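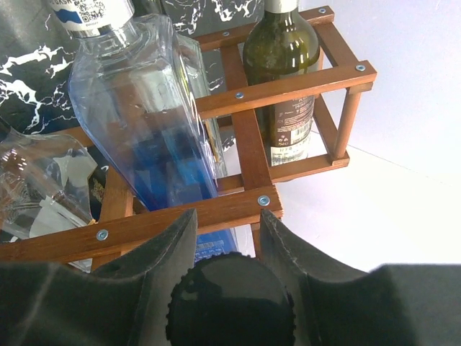

Rweyemamu objects that storage angle was never shown to matter for the bottles most households keep, and that the studies said to prove it borrowed one another's numbers. We think she is mostly right. The usual advice - lay the bottle down or the cork will dry out - is repeated in nearly every consumer guide we read, and very few of them say where it comes from.

4.2 Household storage and reported spoilage

Our own survey does not settle the question. Of the 291 households in Irnau and Pestwood that returned the September form, most kept wine for less than a month before opening it. Only 20 kept any bottle longer than a year. A claim about slow drying can hardly be tested on wine that is gone in three weeks, and we are wary of earlier papers that pooled short and long storage as if the two were the same thing.

The word "spoiled" is a second problem. In Pestwood, 11 respondents used it for wine they simply did not like. We left these answers in the totals but do not treat them as evidence of cork failure. The Kombo study reports a much stronger effect of angle, but its authors asked people to recall how a bottle had been kept after telling them what the study was about. People who owned a rack may well have remembered using it. 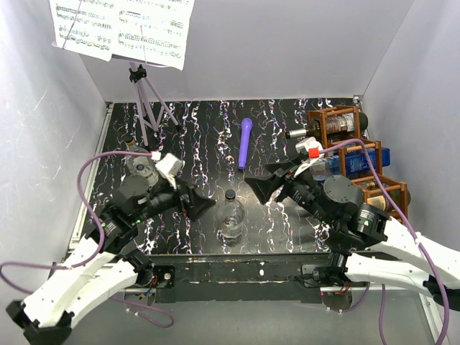
Figure 3. Tabletop with side panels.

Room temperature may explain more than angle does. Racks tend to be bought by people who already have a cool place to put them, and none of the studies we reviewed controls for this. The Wurkton data come closest, though they cover a single winter and leave out screw caps altogether. Until someone follows the same bottles over several years, we see no good grounds for telling buyers that a rack protects their wine.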